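Puka build log, Tuesday, shared shop, back bench

Good session! The new fingers are on and I'm very happy with them. The old pair had a shallow V that wanted to roll the tube every time the grip closed. The new ones have flat inner faces and a lot more meat behind them, and the tube sits between them like it belongs there.

Settings before I forget: close position 2807, open position 3168, speed 100. Don't go past 2807 with a capped tube until we've checked what the servo current is doing (it gets warm, I don't love it).

Grip height matters more than I expected. I've been taking the tubes low on the body, with the finger tops level with the 7 mark, so the cap stays well clear for the capping tool later on. 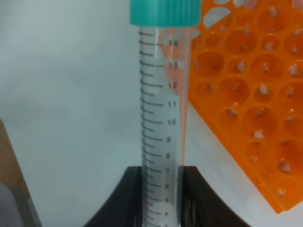
Wrist cam, new fingers, cap up. Graduations readable from 14 down to 4.

Look how crisp those numbers are! I had been planning a separate camera for reading fill levels, and now I want to try it from the wrist first. The orange from the rack does bounce onto the tube wall on one side, up by the 13 and 14, so whoever writes the reader should work from the left edge where the ticks are.

Next job is the Skenier script for laying a tube over and bringing it back upright. Pose file is saved as 619 on the shop machine. Please copy it before you edit it, I spent the whole evening on that wrist angle.

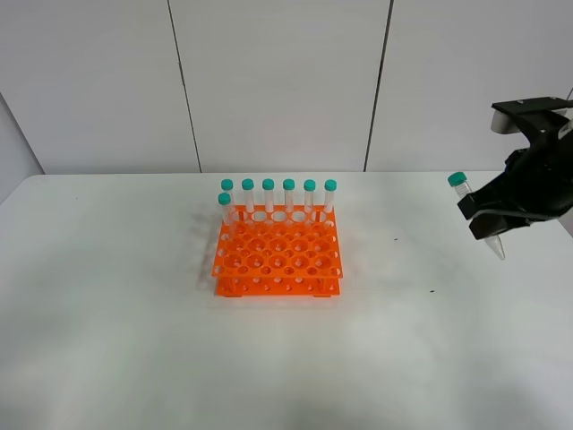
Ambrus Gollon
Puka build lead, Vrettos Workshop

Tilted hold with the cap pointing left, back row of the rack filled. Clearance over the caps is the thing to watch on this move. I'd like another finger's width before we run it at full speed.

To do: print a spare set of fingers, tape down the rack position on the table, rerun the wrist calibration, order more M3 inserts (the drawer is down to the bent ones). I'm in again after dinner if anyone wants to play with it.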